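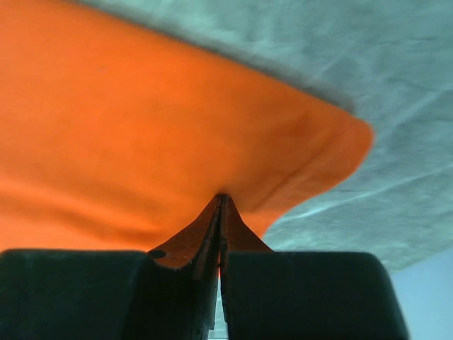 4.2 Equipment budget and replacement planning

Costs for the two-arm folding cell were planned in three blocks: arms and grippers, table and framing, spares. First block was fixed early by the Seden quote and left little room. Framing came from Petek at list price, cut to length, one delivery in July. Spares were the weak point of the plan. We had set aside 2000 dollars for the full term and the grippers alone took 2352, so the diffrence was moved over from the lighting line.

Finger pieces drive most of the recurring cost. Pinch grasps on thin cloth load the tips unevenly, and Tokeck sells fingers in pairs only. Minimum order 18 pairs. Hose and cable ties are cheap but need to be on the list all the same, see Fig. 3 for the routing along both arms.

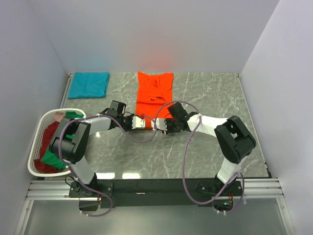
Figure 3. Two-arm cell during work on an orange garment. Basket with further cloth at left, folded teal cloth in the far left corner.

Table size was a planning error on our side. Dillberg, the second site, ordered the same top and then asked for 50 mm more at each side, so that a basket could sit next to the work area without going under an arm. Not costed here. Any group buying from this list should settle the basket position before ordering the beam, becuase the base spacing follows from it. Lead time on the beam was longer than on the arms. Power supplies, shipping and import fees are in Table 2, staff time is left out.

Related items
Garment folding with two arms: a cost comparison
Spare parts planning for small robot labs
Gripper wear in cloth handling
Shared equipment purchasing across two sites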